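Altarcombe holds its food open day in January, when most of the cafés along the coast are shut, so we had the road nearly to ourselves. It's 94 miles from our door. We left at eight, missed breakfast and were hungry well before we parked.

The day is run out of the old grain hall behind the market. There were 116 stalls this year according to the printed map, and entry was £2, paid in coins at a side door. The main door was locked and had no sign on it, so allow a few minutes for walking round.

We started at Narkeo, a small smokehouse that sells trout, eel and a very good smoked butter. Eduardo Simões cuts the fish to order and lets you try it first. The eel was rich and a bit salty. The trout was better, and we bought a side of it to take home.

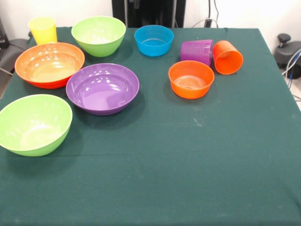
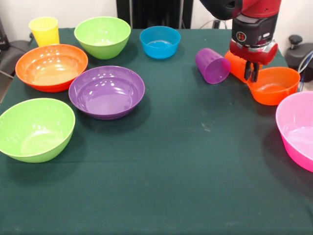
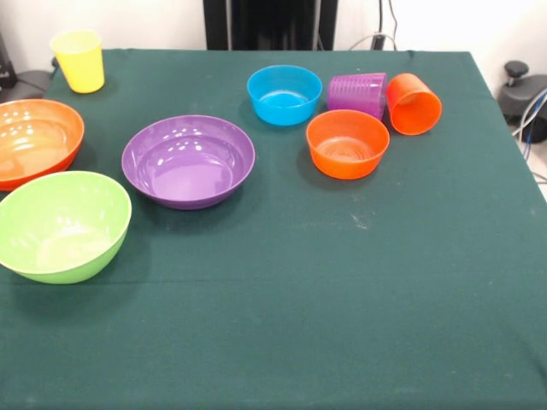
*Bowls and cups on a green cloth, Altarcombe open day.*

Lunch was at Ngui, upstairs. They do one soup and one stew, and when the stew runs out they stop. Ours was chicken with white beans, served with flatbread, and it needed more pepper. The soup was carrot and ginger, hot and thick. Service was slow but friendly, and the queue reached the stairs by half past twelve.

The bakery tour at Vemo is booked separately. You see the flour store, the mixers and the two ovens, and it takes forty minutes or so. They bake around 344 loaves on a normal morning. The rye had sold out before our tour ended, so we took a seeded loaf and ate half of it in the car.

Parking is free after three. There is no cash machine in the hall, and Narkeo didn't take cards. The nearest one is by the post office at the bottom of the hill.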